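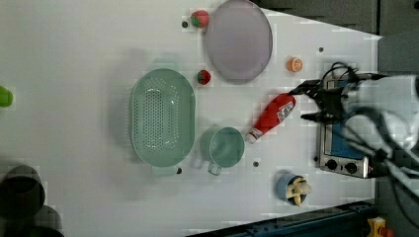

Vibeke Ragnarsson wrote to us last spring that her kids had used the same play kitchen set every afternoon for two winters and she had yet to throw a piece away. We get a fair number of letters like hers, and they are a good part of why Skumutik is still in business.

About Skumutik

We sell pretend-play kitchen sets for homes, preschools and waiting rooms. The company started as a single shelf in the Montoya toy store in Clarneck. When the store closed, we kept the kitchen shelf and dropped everything else.

The catalog now has 334 items. Most are small: toy fruit, plates, mugs, cups, colanders. A toy oven is usually the first thing a preschool asks for, and the strawberries are the first thing to get lost. We sell replacements one at a time, so you don't have to buy a whole set again. 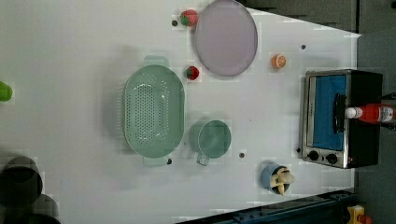
Colors are kept soft on the dishes and bright on the food. Teachers asked for this, as it makes sorting at cleanup time easier for younger children. Dishes go in one bin, food in the other.

Our Emano line is made for classrooms and comes in sets of 72 pieces, packed by type. The home sets are smaller and fit on a low shelf.

There are 13 of us. Orders are packed in the back of the Clarneck building and leave at 3 p.m. Some 156 schools and child care centers have an account with us. To open one, call the office or stop by the front counter. Parts lists for older sets are kept there too.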